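白色毛绒玩具发灰发黄怎么洗，顺便问问塑料盘子能不能当晾盘

版块：家务与收纳 > 清洗保养
排序：按时间正序

一楼　棉签盒
家里有一批小毛绒，巴掌大的那种，白色居多，兔子、小羊、海豹都有。放在开放架上一年多，白的全都不白了。摸上去也不如以前软，毛尖一撮一撮的。

试过两种办法。第一种是扔洗衣机，套网袋，轻柔档，洗完颜色是好一点，但是里面的棉跑成一坨，耳朵根那里瘪下去，怎么捏都捏不回来。第二种是湿巾擦，擦完表面干净了，干了以后毛是硬的，一缕一缕贴着。

想问三件事：
一、小件到底手洗还是机洗。
二、白色的用什么洗，不想用漂白水。
三、晾的时候怎么放。我现在是平放在旧餐盘上，有圈边，不会滚下来，端来端去也方便，但是不知道底下那面会不会闷着。

二楼　南窗晾衣绳
小件手洗。机洗省的那点时间，后面理毛理棉全还回去了。
中性洗涤剂，凉水或者手温的水，按压，不要搓。搓了毛就打结。
脏得不厉害的根本不用泡，盆里压几下就行。

三楼　半斤小苏打
不同意楼上说一律手洗。要看填充。里面是整块海绵的机洗没事，里面是散棉的才会跑。还有带颗粒的，就是屁股底下沉沉的那种，那种机洗容易把里面的小袋子甩破，到时候洗衣机里全是小粒子，我家滤网抠了一晚上。

颜色的问题，先试小苏打干搓。找个密封袋，玩具放进去，倒两三勺小苏打，扎口，摇，放半小时，拿出来用软刷刷掉。浮灰和油味能去掉大半，棉也不会动。

四楼　棉签盒
回三楼：我这批都是散棉的，兔子那只耳朵里没填东西，就两层布。
小苏打干搓试过一次，缝里的粉刷不干净，拍一下飞一下。是不是放多了？

五楼　半斤小苏打
放多了。巴掌大的一勺都用不完。刷完再拿吸尘器，管口套一层丝袜，贴着吸一遍，粉就没了。

六楼　Meltholm旧货柜
我在旧货柜收过不少毛绒，说点不一样的。
发灰和发黄是两回事。发灰是灰尘加手油，洗得掉。发黄有一部分是毛纤维自己老化，洗不掉，越用力越难看。楼主先找一块不起眼的地方，比如肚皮下面靠缝线的位置，沾湿拿白布按一下，布上有颜色就是脏，布上没颜色就是黄了，别再折腾。

还有带红丝带、红领圈的，一定先处理丝带。能拆的拆下来，不能拆的拿保鲜膜裹住，用皮筋扎紧。红色那种掉色最厉害，白毛沾上粉红，基本救不回来。

七楼　南窗晾衣绳
红丝带这条同意。我有一只小熊，脖子上一圈粉的，就是这么来的，洗了三回还在。

八楼　阿盆
用Ciltari的羊毛洗涤液洗过，味道很淡，泡沫少，过两遍水就没有滑腻感了。不是广告，家里正好剩半瓶洗毛衣的。500毫升那瓶，洗小件能洗很久。
洗衣粉别用，粉末卡在毛根里，干了就是你说的那种硬。

九楼　楼道口的鞋柜
羊毛洗涤液和普通洗洁精洗毛绒我两样都对比过，看不出差别。小玩具大多是化纤毛，又不是羊毛，没必要专门买。洗洁精一滴兑一盆水，照样干净。
硬不硬跟过水次数有关系，跟牌子没关系。

十楼　阿盆
洗洁精去油太狠，一次两次没事，次数多了毛会涩。我说的是手感，你觉得没差别那就按你的来。

十一楼　楼道口的鞋柜
毛绒一年洗一次，哪来的次数多了。

十二楼　棉签盒
两位别吵，我家里两样都有，这周各洗一只看看。

再补充一下晾盘的事。我说的盘子是浅的，边很矮。主要图它能放在桌上，孩子路过看得见，不会当成丢了到处找。之前挂在阳台夹子上，她哭了一回，说夹着耳朵疼。

盘子家里好几个颜色，白毛配浅绿的最好认，掉毛掉粉一眼就看见，白盘子反而看不出来。趴着放，头尾斜着，耳朵顺着往后贴，占的地方最小：

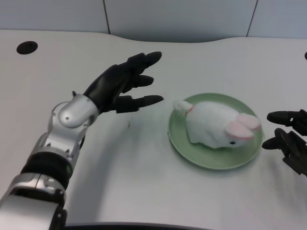 灰脸海豹：趴着晾可以，但是完全湿的时候别直接上盘子。盘子不透气，水往下走，全积在肚子那一面。先用毛巾卷起来压水，压到不滴了，再放到网架或者蒸架上，干到七八成再挪到盘子里。肚子那面棉最厚，外面摸着干了，里面还是潮的，放柜子里一星期就有味。

十四楼　棉签盒
有道理。那蒸架是不是会在肚子上压出一条一条的印？

十五楼　灰脸海豹
会，垫一层纱布就没了。或者用放糕点的那种细网架，格子密，印子浅。
每隔两三个小时翻一面，翻的时候顺手把毛往外拨一拨。不翻的话一面蓬一面扁。

十六楼　半斤小苏打
补一句，别拿平时吃饭的盘子晾。洗涤剂没过干净的话会留在盘面上，有细纹的盘子更难刷。专门留一个，背面贴个胶带写上“晾玩具”，省得家里人拿去装水果。

十七楼　Meltholm旧货柜
这条我觉得过了。过水过干净的东西，能留下多少。晾完盘子洗一下不就行了。家里地方小，一样东西一个用途放不下。

十八楼　半斤小苏打
有小孩的家里我还是建议分开。你没有小孩你可以不分。

十九楼　Meltholm旧货柜
我有两个。

二十楼　南窗晾衣绳
分不分开看自己吧。我是用过期的披萨盘，铁的，带孔，底下能透气，比塑料盘和瓷盘都合适。缺点是孔边缘会勾毛，要垫布。

二十一楼　夜里理线
说说理毛。洗得再干净，毛不理还是旧的样子。
工具就是宠物用的细针梳，或者旧牙刷。半干的时候梳一遍，全干再梳一遍。方向是从根往外挑，不是顺着压。眼睛周围绕开，塑料眼珠刮花了很明显。
小尾巴那种圆的，用手指转着捏就行，梳子会把它梳散，散了就收不回来。

二十二楼　棉签盒
尾巴这个我已经吃过亏了。海豹没有尾巴，小羊的尾巴被我梳成一片，现在像贴了块棉花。

二十三楼　夜里理线
小羊的还能救。喷一点水，掌心里搓圆，用一小块布包住扎起来，过一夜。

二十四楼　路过收纳控
问个题外的，楼主开放架上放多少只？一年就发灰，是不是离厨房近？
我原来也是敞着放，后来换成Cludari的带盖透明盒，里面那种浅格，一格一只，灰基本进不去。一盒36格，小的正好。

二十五楼　棉签盒
架子就在餐桌旁边，离灶台几步路。应该是油烟的问题，架板上的灰也是黏的。
盒子考虑过，孩子不愿意，说关在里面它们看不见外面。

二十六楼　路过收纳控
透明的，看得见。

二十七楼　棉签盒
我说了，她说透明的也是关。

二十八楼　灰脸海豹
那就轮换。摆出来几只，其余收着，每个月换一批。摆着的那几只半个月拍一拍，用粘毛滚轮滚一遍。这样一年洗一次都嫌多。
粘毛滚轮别选太黏的，长毛的会被拔下来。

二十九楼　楼道口的鞋柜
架子挪个地方最省事。油烟不解决，洗完三个月又是那个颜色。

三十楼　棉签盒
挪不动，那面墙钉死的。只能换着摆。

三十一楼　阿盆
防油烟可以在架子前面挂块布帘，白天拉开，做饭的时候拉上。我家调料架就是这么弄的，布帘脏了扔洗衣机，比洗玩具轻松。

三十二楼　蓝边搪瓷
吹风机能不能用？急着晾干的那种情况。

三十三楼　夜里理线
冷风可以。热风别用，化纤毛一烫就卷，卷了梳不开，毛尖变成一个个小疙瘩，摸着像砂纸。我有一只就是热风近距离吹的，前后不到一分钟。

三十四楼　蓝边搪瓷
温风呢，离远一点？

三十五楼　夜里理线
我不冒这个险。真急就把水压干一点，毛巾换两条，再用冷风。

三十六楼　Meltholm旧货柜
温风我常用，离一臂远，一直晃，没出过事。短毛没问题，长毛谨慎。

三十七楼　棉签盒
回来汇报。
羊毛洗涤液洗的小羊，洗洁精洗的兔子，水温一样，都过了三遍水，都是毛巾压水以后上网架垫纱布，早上九点开始晾，睡前摸外面都干了，里面还有点凉，又放了一夜。
颜色：两只都白了不少，放在一起看不出谁更白。
手感：小羊稍微滑一点，兔子稍微涩一点，闭着眼睛能摸出来，但是要很仔细摸。梳完以后差别更小。
兔子的红带子裹了保鲜膜，没掉色。保鲜膜里面还是进了一点水，白布按了一下，布上有很淡的红，所以真的要裹。

三十八楼　阿盆
所以还是有差别的。

三十九楼　楼道口的鞋柜
梳完更小，等于没有。而且毛本来就不是一种毛，小羊跟兔子没法比，要比得拿两只一样的。

四十楼　棉签盒
没有两只一样的，就这样吧。剩下的我打算洗洁精洗脏的，羊毛液洗贴着睡的。

四十一楼　半斤小苏打
肚子那面按布测过没有？发黄那部分。

四十二楼　棉签盒
测了。海豹肚子上布是干净的，说明是真黄了，不洗了。其他几只布上都是灰的，能洗。

四十三楼　Meltholm旧货柜
真黄的放着就行，别暴晒，晒了更黄。很多人以为晒能晒白，棉布也许可以，化纤毛晒久了又黄又脆。

四十四楼　南窗晾衣绳
那晾的时候放哪？我一直放南边窗台。

四十五楼　Meltholm旧货柜
通风的阴处。窗台晒一两个小时没什么，别整天放着。

四十六楼　沙发缝
顺便问一下，棉已经跑成一坨的怎么弄？我有一只枕头大的，洗衣机洗完肚子里一个硬球。

四十七楼　夜里理线
全干以后再弄，湿着扯会越扯越紧。两只手隔着布把球捏住，一点一点往两边撕，像撕棉花糖。撕松了再拍。还是不行就找背后的缝，拆开一小段，把棉掏出来手撕蓬松，再塞回去，用藏针缝上。
缝线可以用Masri那种细的涤纶线，白色买偏米的那个色，旧毛绒配纯白线很跳。

四十八楼　沙发缝
拆缝不敢，先撕撕看。

四十九楼　灰脸海豹
塞回去的时候先塞角落，耳朵、手脚，最后塞肚子。顺序反了手伸不进去。

五十楼　棉签盒
我第一只机洗坏的也打算这么弄，耳朵根瘪的那个。请问耳朵根那里是从背后够，还是得在脖子那里另外开口？

五十一楼　夜里理线
从背后够，用筷子的圆头推，一次推一小团，别推大团。脖子上开口缝完会歪头。

五十二楼　蓝边搪瓷
筷子记得用钝的，我用竹签戳穿过一次。

五十三楼　棉签盒
好，星期天弄。架子那边先挂了块旧桌布当帘子，做饭的时候拉上，孩子给每只都排了班，这个月摆小羊和兔子，海豹下个月。

五十四楼　路过收纳控
帘子下摆缝点重量，不然开窗会飘到菜里。

本帖浏览 442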